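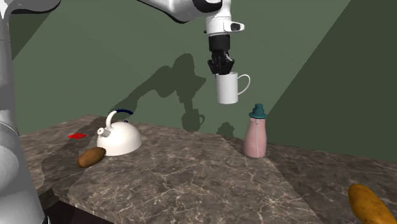 Sönmez, Januar - Wenn mich vor zwei Jahren jemand gefragt hätte, ob ich mir einen ganzen Nachmittag lang ansehe, wie ein Roboterarm in einer simulierten Küche Tassen hochhebt, hätte ich vermutlich gelacht. Am Montag habe ich genau das getan, zusammen mit mehr als 30 Gästen, und um halb sechs mussten wir die Letzten freundlich zur Tür bringen!

Ich bin Zübeyde Keskin und kümmere mich bei Grarnance um alles, was nach draußen geht, also auch um unseren Tag der offenen Tür. Wir haben zum ersten Mal unsere Simulationsumgebung Fukon öffentlich vorgeführt. Bisher lief sie bei uns im ersten Stock auf zwei Rechnern, die ziemlich laut sind, und zu sehen bekamen sie höchstens Praktikanten.

In Fukon steht eine Küchenzeile mit Marmorplatte vor grüner Wand, darauf ein weißer Wasserkessel, eine rosa Flasche mit türkisfarbenem Deckel, eine Kartoffel und noch ein bisschen Gemüse. Der Arm greift die weiße Tasse oben am Rand und hält sie über der Arbeitsplatte in der Luft. Klingt simpel, ich weiß. Aber eine Tasse am Rand zu fassen ist für einen Zweifingergreifer eine andere Aufgabe als ein Klotz, und unsere Entwickler können darüber sehr lange reden (haben sie auch, Entschuldigung an die Gruppe um 14 Uhr).

Gezeigt haben wir 22 Durchläufe, verteilt auf den Nachmittag. In 16 davon kam die Tasse dort an, wo sie hinsollte. Bei den anderen ist sie gekippt oder weggerutscht, und ich gebe zu, dass das Publikum da am lautesten war. Ein Junge aus der achten Klasse wollte wissen, warum der Arm nicht einfach den Henkel nimmt. Gute Frage - die Antwort hat gut zehn Minuten gedauert und endete an der Tafel.

Besonders gefreut hat mich der Besuch vom Ausbildungszentrum Sado, das mit 8 Auszubildenden da war. Zwei von ihnen durften selbst Startpositionen für die Tasse festlegen und haben sie natürlich so dicht wie möglich an die Flasche gestellt. Über Schulpraktika haben wir bei der Gelegenheit auch gesprochen, dazu melde ich mich, sobald etwas feststeht.

Die nächste Vorführung planen wir für das Frühjahr, dann mit mehr Stühlen und einem zweiten Bildschirm für die hinteren Reihen. Schulklassen und Vereine können sich jetzt schon vormerken lassen, der Eintritt bleibt frei. Redaktionen, die vorher mal reinschauen möchten, sind herzlich willkommen - bitte kurz anrufen, damit der Rechner schon läuft.

Pressekontakt:
Zübeyde Keskin
Grarnance, Presse und Veranstaltungen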